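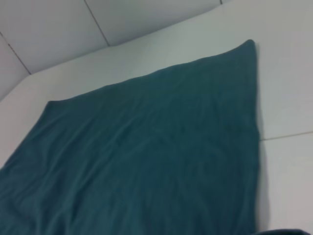

A dark teal cloth on a white surface.

Weigh the Flour, Then Write It Down

Iñaki Arroyo
2022-04-27

Most home baking recipes published in the United States still give flour by the cup. I think they should stop, and I think the usual argument for stopping is weaker than the people who make it believe.

The usual argument is accuracy. A cup of flour scooped straight from the bag weighs more than a cup spooned in and leveled, and the gap is large enough to change a cookie from one that spreads to one that sits in a lump. All true. But a baker who scoops the same way every time, from the same bin, with the same cup, gets a fairly steady result. My aunt made the same butter cookies by volume for most of her life and they varied less than mine do. Her method was consistent. It was also impossible to hand on, and that is where the case for weight should begin.

A recipe is a record meant for someone else. When Consuelo Garrido gave me her formula for the plain sugar cookie she used to sell at Jundelano, it came on a card in cups, with the note "a bit more if sticky." I made it four times and got four different doughs. Then I asked her to bake a batch in my kitchen while I put the bowl on a scale before and after each addition. Her cup was far heavier than mine. The "bit more" was close to two tablespoons and she added it every time, sticky or not. Once those weights were on the card, I could make her cookie. Before that I was making a cookie of my own with her name on it.

Scale-up makes the point harder to avoid. The batch I mix for the September sale in Toltcombe takes 1,930 grams of flour and 1,000 grams of butter, and the finished dough comes out at 3,625 grams once sugar, eggs, leavening and salt are in. Try writing that flour figure in cups. Any error in the cup is multiplied by the number of cups, and a person counting scoops into a large bowl will lose count at some point. I have. With a scale there is one number to reach, and a wrong total can be checked against the expected one before the oven is on.

There are fair objections. The first is cost, and I don't find it strong, as a plain digital scale costs less than a decent sheet pan. The second is small quantities. Here the objectors are right. A kitchen scale that reads in whole grams is a poor tool for baking soda. If a recipe calls for 2 grams, the display may be off by a large share of that amount, and many scales will not register a slow trickle at all. Use a measuring spoon. I see no conflict in a recipe that gives flour, sugar and butter in grams and leavening in teaspoons, and I distrust recipes that give salt to the tenth of a gram without saying what instrument the author used.

The third objection is that weight does not fix everything. Flour takes up moisture in storage. Eggs differ in size, and a recipe that lists "two eggs" next to carefully weighed flour has left a hole in its own method. Butter brands differ in water content. Oven dials lie. I accept all of this. The answer is to weigh the eggs out of the shell, buy an oven thermometer, and keep notes. Removing one source of error makes the others easier to see. When my dough changes now, I know to look at the butter or the heat.

What I would not accept is the common compromise, in which a publisher runs a cup-based recipe through a conversion chart and prints the grams in brackets. The old Prieto booklets do this throughout. Their chart uses one value for a cup of flour, and at least some of the recipes were plainly tested with a heavier one. The molasses bars are soup at the printed weight and fine if you scoop. A converted number looks exact and carries no information about what the tester did. It would be better to print cups alone, along with a line on how the cup was filled.

So my request to people who publish cookie recipes is narrow. Put the bowl on the scale while you test. Write down what it says, including the extra flour you threw in at the end. Print that number first. Cups can follow for readers who want them, with a note on scooping or spooning.

I have redone my own cards this way, apart from the Prilov gingerbread, which I still can't get to come out the same twice.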